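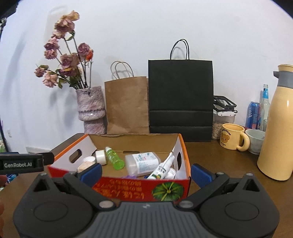
Sze-wing Siu read our draft and wrote back that one-coat paint is a fine idea as long as you never look at the wall in the morning, and that we had been far too polite to the label. She also asked why we had bothered testing it when every painter she'd met already had an opinion. Fair enough. But an opinion isn't a test, and the painters we asked didn't agree with each other.

28 Apr 2020
By the Interior Finishes group, Dekilden Technical College

One Coat or Two? A Project Report on Interior Wall Paint

What we wanted to know

The job was to repaint the rooms of the Tultholm practice house, with 1,170 square feet of wall once the doors and windows are taken out. The budget allowed for a single coat of a paint sold as "paint and primer in one." We had doubts about that phrase before we opened a can. Primer is meant to stick and seal, and wall paint is meant to cover and wash, and we wanted to see what you give up when one can claims to do both.

We compared two products. Vatolico is the paint-and-primer, sold as covering in one coat. Fang is a plain flat wall paint that costs less and makes no promises, used over a separate primer.

How we did it

We cut 17 panels from the same stack of drywall. Part of the batch was left bare, part was painted a dark green left over from last year, and the remainder got patches of joint compound, sanded and wiped down. Every panel was finished in the same off-white. We used medium-nap roller covers, all from one pack, after a first try with mixed covers gave us results we threw out.

Panels dried overnight and were judged in two kinds of light: straight on under the shop lights, and from the side with a work lamp held close to the surface. The side lamp is harsh. Some of our group thought it was unfair, but late sun through a hallway window does the same thing, and people live with hallway windows.

What we found

Over an old light color, Vatolico in one coat was good. We don't have much more to say about that, except that Fang in one coat over an old light color was also pretty good, and cheaper.

Over the dark green, one coat of Vatolico let the green through along the roller edges. A second coat fixed it. Over bare drywall the color looked even from the front, but the lamp showed dull bands where the paper had soaked up more paint than the seams had.

The patches were the worst. Every patched panel done with one coat of Vatolico showed the shape of the patch from the side. Painters call this flashing, and a second coat reduced it without getting rid of it. Spot-priming the patch first and then rolling either paint worked better than anything else we tried.

How far the can goes

Two gallons of Vatolico should cover 800 square feet going by the label. We started the house with two gallons and got 596 square feet before we ran dry. Some of that is on us. We load the roller heavy, and paint was left in the trays. Still, we were careful after the first room, and the gap didn't close by much.

It matters when you shop. By the label, three gallons does the practice house. At our rate it takes four, and that's for one coat, in a house where half the walls need two. The savings that got the paint into the budget were worked out from the label.

Problems with our test

We only had one batch of each paint. Nobody judged the panels blind, and by the second week we all had a side. The shop was cold in the mornings, which slows drying and may have changed how the sheen came out. We didn't test scrubbing or stains, so if Vatolico is tougher than Fang once it has cured, this report would miss it completely. We also only used off-white, and yellows and reds are supposed to be harder to cover with.

What we'd do with the next house

Spot-prime every patch, whatever the can says. Prime new drywall. If the old color is light and the wall is sound, buy the cheaper paint and see how one coat looks before opening more. Buy a gallon over what the label tells you and keep the receipt.

Our instructor would like the scrub test done in September by the next group. The panels are labeled on the back in pencil. Please don't paint over them.

Related reports
Cutting In Without Tape: Does Brush Price Matter?
Sanding Dust and Three Kinds of Shop Vac Filter
Hanging a Door in a Frame That Isn't Square
Caulk Shrinkage at Baseboards

Contact the department | © 2020 Dekilden Technical College | Back to top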